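April, nearly midnight

Back from Grekthorpe at last. Feet wrecked. Missed the 6:47 by the length of the platform, watched it go, sat on a cold bench with a bag of seed potatoes on my knees like somebody's aunt. Next one crawled. Stopped outside Natesthorpe for 21 minutes, no announcement, man opposite ate a whole pork pie and then another.

The allotment, though. Got it!! Plot 47, top end by the water tank. Waited so long I'd stopped believing in the list. Rent is 170 for the year, paid on the spot before they could change thier minds. Half of it is brambles. The other half is couch grass and a bathtub. Soil under the bathtub looked good, black and crumbly, so the bathtub goes and something hungry goes there. Squash? Must look up spacing.

Walked home from the station the long way, past Quinlan, to see if the hardware place still had forks in the window. Shut. Fork still in window. Want it.

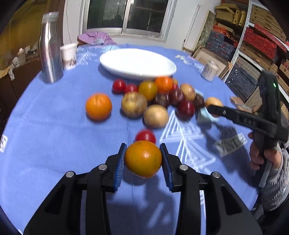
Fruit on the blue cloth, the big orange off on its own.

Supper was toast. Drew the plan on the back of the gas bill. Beans along the fence, onions, a row of raspberries if I can beg canes. No rhubarb, can't stand it. Path down the middle wide enough for the barrow, which I don't own yet.

Things to do tomorow: gloves, twine, ring about the water key, find out what Undivero charges for compost by the load. Somebody at the gate said 800 for the big truck, which can't be right. Maybe the small truck.

Thorn in left thumb. Can't get it out in this light. Bed.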